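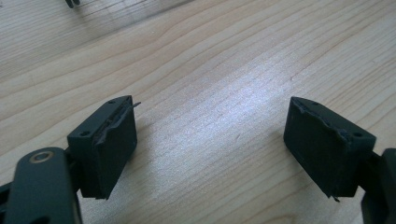 February, late evening

Pads again. Both tips on the Li grippers have gone ragged along the inside edge and the rubber is lifting. I had meant to swap them before the cup set and then didn't, as the spare sheet is still in the drawer at Temmont. So the cup set runs on worn pads, and I have put that in the log so it can't be mistaken later for a fresh pair.

Method as agreed with Maëlle Friesen on the phone. One task, cup and wire basket, small table, two hand-held grippers. Target is 200 demonstrations with the pads as they are and 200 with new ones, same operator, same table, same start positions read off a printed list. The question is narrow. Does a policy trained on worn-pad data close the jaws too far when it is run on new pads? Maëlle thinks yes. I think the effect will be lost in the noise from the wrist pose, but I have been wrong on this sort of thing before, most recently over the cable strain.

Three notes from today, written down while I still have them.

1. Grip height. If I take the cup by the wall with the mouth up, the wrist camera looks straight into it and the steel throws back a bright patch from the bottom. Plisard's tracker takes its features from the table grain and the mesh, so it ought to cope, but any model fed the raw view will be learning a white disc as well. Options are to mask the inside of the cup or to leave it in and hope for variety. I prefer to leave it in. A mask is one more thing to get wrong, and the glare on the table top would still be there. 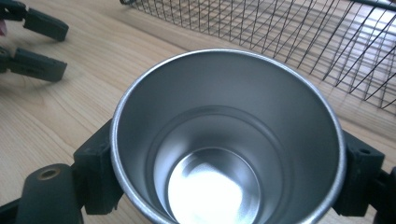 2. Jaw width. The width reading comes from the motor side and knows nothing about the pad. With a torn pad the same reading can mean a firm hold or a slack one, depending on which bit of rubber meets the steel. I want a separate column for pad state, filled in by hand, coarse: new, worn, torn. Grovow's export script drops any column it doesn't recognise, so that needs patching first. Small job, ought to be done tomorrow before nine.

3. Idle hand. The left gripper has no part in the cup move and I let it hover low over the table. The recorder still writes its pose at full rate. Maëlle wants it parked at a fixed point so the policy doesn't pick up my fidgeting. Fair. On the other hand a parked hand looks too tidy, and in the two-handed tasks later it will never be parked. Compromise: park it for the first half of each block, free for the second, and flag the change in the log.

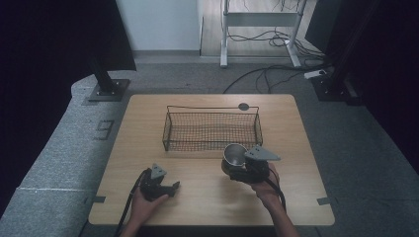 Cup in the right gripper, left one idle, basket towards the back of the table.

Read an old 2015 workshop paper over supper on finger wear in factory pick and place. Mostly about replacement schedules, little on sensing, but there is a decent plot of slip against pad thickness and I have copied the axes for our own.

Still open: whether to count a regrip as a failure or as a longer success. I have been marking it as a success with a note, and Maëlle marks it as a failure, so our two sheets can't be merged as they stand. I will write to her in the morning and go with hers if she feels strongly. Also ask for the spare pad sheet to be sent over, and the small screwdriver with it.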